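Terkier Pill Shelf Challenge: the student gallery

3 min read
2 comments

The brief handed to the Zetley robotics club sounded modest. Get the bottles off the table and onto the shelf, with no human hands involved. Posters for the Terkier challenge called it "the pharmacy of tomorrow." I went along in November to see how far off tomorrow is, and I'd say the posters were optimistic.

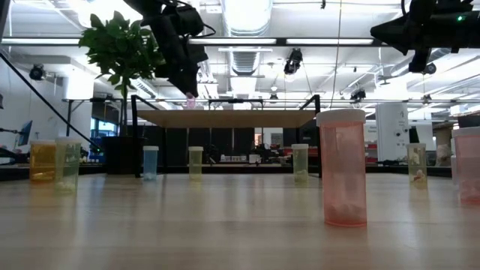 Bottles on the table, arms overhead, something small and pink at one gripper's tip.

The students' write-up claims 183 practice attempts and gives a success figure of almost 45 percent. I asked what counted as a success. A bottle left standing anywhere on the board counts, I was told, even if it was meant to go at the other end. Fogh, the rival club, uses a stricter rule and reports worse numbers, and I trust theirs more.

To be fair, see-through containers are a mean choice for a first contest. Color helps a person sort them at a glance. Whether it helps the software as much is a question the write-up skips, and I'd have liked a page on it in place of the page on logo design.
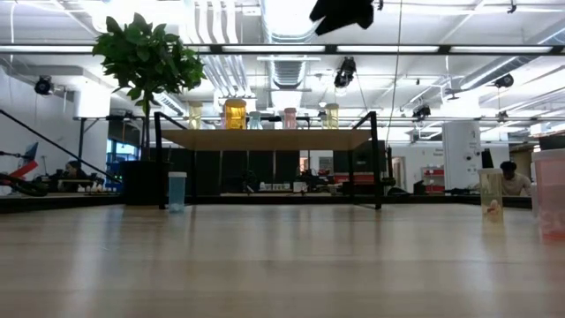
Traltham

Five jars up on the wooden shelf, a black gripper hanging over the table. It makes a handsome picture, and I'd warn any parent or sponsor against reading a result into it. A tidy row says very little about how many tries went into it, or whether the same row could be had again after lunch.

What I did like was the logbook. The club writes down its failures in full sentences, with the time of day beside each one, and two of the entries are more useful than the entire poster. If the judges have any sense they'll give marks for that. The scoring sheet I was shown has no box for it.

2 comments · Share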